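Josell softphone: parked calls vanish from the panel after 20 seconds

kderese
Posted April 2020

We have 23 extensions on a Josell system with the Parkilar desktop client. When a user parks a call it shows in the Parked panel as normal, then drops out of the list after 20 seconds. The call itself is still in the park slot. Dialling the slot number picks it up. Only the display is wrong.

Desk phones keep the lamp lit throughout. Client restarted, same result.

Kiros Derese

t_ogura
Reply 1

Check the subscription refresh on the client. If the server grants a shorter expiry than the client asks for and the client ignores it, the panel goes blank as soon as the subscription lapses. Settings, Advanced, Presence, "Refresh interval". It should be lower than the server value.

stumomton_jt
Reply 2

I don't agree that it is presence. If the subscription had lapsed, the busy indicators for other extensions would go grey as well. Are they?

More likely to be the park reminder timer. Some firmware sends a "retrieved" event when the reminder fires, and the client takes it at face value.

kderese
Reply 3

Busy indicators stay correct. Refresh interval was 27, now 20, no change.
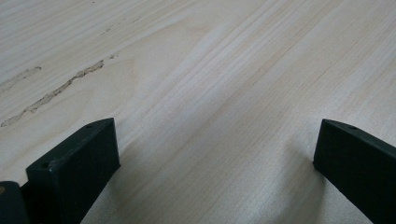 Filed under: Desktop client > Call parking and hold

t_ogura
Reply 4

Fair enough, that rules out a full lapse. Park slots can be on a separate subscription, though, so I would still take a trace before touching the timers.

yuzuki.tsuji
Reply 5

Same fault at our Noguchi office. Setting the park reminder to 0 on the server stopped it. The drawback is that forgotten calls no longer ring back to the person who parked them, so reception has to watch the list.

stumomton_jt
Reply 6

Then it is the reminder event. Leave the reminder on and raise it above your longest usual park time – ours is two minutes.

t_ogura
Reply 7

That hides the fault, it doesn't fix it. A call parked for longer will still disappear from the panel.

kderese
Reply 8

Trace taken. The server sends a state change at 20 seconds with the slot marked idle, then nothing further until the call is picked up. The subscription is still active at that point. I have set the reminder to two minutes for now and raised a ticket with the trace attached. Support say the event handling is due to change in the May release.

t_ogura
Reply 9

Please post the ticket reference when you have it and I will add our site to it.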